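The Tablecloth Years
May 12, 2020

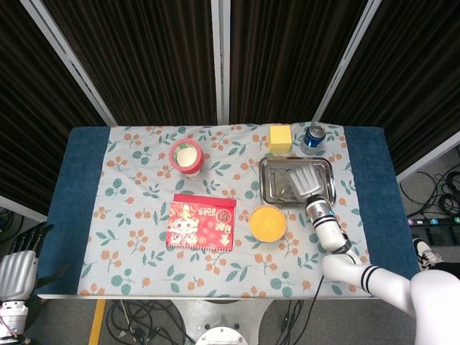
The berry cloth, with the steel tray and a few odds and ends.

I have been meaning to write about tablecloths for ages, and now that I'm home all day with the linen closet staring at me, I've run out of excuses. Bear with me, because I have a lot of feelings about tablecloths, and most of them are going in here.

When I was little we had a cloth on the table every single day. It wasn't fancy. My grandmother bought hers from a shop in Horkcombe that sold fabric by the pound out of big wire bins, and she would come home with a remnant of something wild (pineapples, once, and a sort of brown paisley that I still dream about) and hem it that same evening in front of the television. The good cloth, the white one, lived in tissue paper and came out for holidays and funerals. I think I ate off the white one maybe a dozen times in my whole childhood, and each time I was so afraid of the gravy that I hardly tasted a thing.

Then I grew up and got my own place and decided that tablecloths were for old people. I had bare tables for years. I had a glass one, if you can believe it, which showed every fingerprint and made a horrible noise when you put a plate down. I moved to Lelwood with that glass table, and it was the neighbors' yard sale that finally changed my mind. They had a cardboard box of cloths, all washed and folded into neat squares, and they wanted 5 dollars for the lot. I carried the box home thinking I would cut them up for quilting. I never cut a single one.

What I found was that I liked my kitchen better with something on the table. It was quieter, for one thing! And I started sitting down to breakfast again instead of eating toast over the sink, which I had been doing for so long that I'd forgotten it was a choice.

So, a few things I've learned since then, for those of you who have written to ask.

Put something underneath. You can buy proper felt padding, and it's lovely, but a big towel or an old blanket does the job just as well. The cloth doesn't slide so much, and your elbows will thank you. I used to worry about the towel peeking out at the sides, and then I decided I rather liked a bit of dark color along the edge, like a mat around a painting.

Prints forgive you. I love a plain linen cloth as much as the next person, but a plain cloth remembers everything you ever spilled on it. Leaves and berries and little flowers will hide a drop of coffee until wash day. My favorites all have some blue in them, and I couldn't tell you why — I don't wear blue, I don't have a blue couch, I just keep bringing it home.

Wash cool, and hang if you can. I strung a line across the back porch in February, which was silly timing, and had cloths freezing stiff as doors out there for a week. But they smelled wonderful when they came in. For tea stains I soak overnight in cold water with a spoonful of washing soda before I try anything stronger. For candle wax, put the cloth in the freezer for an hour and then pick at it with a butter knife while you listen to the radio.

Don't save the good ones. I know everybody's aunt says this, but I finally took it to heart this spring. My best cloth is one I bought on a trip to Clisimar, from a market stall next to the ferry landing, and it is heavy and green and has a border of wheat that somebody stitched by hand. It sat in a drawer for three years. Last month I put it on for a supper of scrambled eggs, just me, with the window open and the rain coming down, and I felt like a visiting duchess. There is already a spot of ketchup on it. I'm calling it part of the border.

I did go looking for a new one online the other night, from Awan, where they do those pretty block prints, and I got as far as the checkout before I remembered that I own one table. One! It seats four if nobody minds the leg at the corner. My closet doesn't seem to have been told. I closed the laptop and went and refolded everything by color instead, and that was nearly as satisfying as shopping and a good deal cheaper.

Next time I want to get into napkins, and whether it's worth ironing them (I go back and forth, and at the moment I'm mostly back). If you have a cloth you love, or a stain that has beaten you, leave a note below and tell me about it. I'm especially hoping somebody knows what to do about turmeric, since I have a yellow handprint on a cream cotton square that has been through the wash five times and looks brighter than ever.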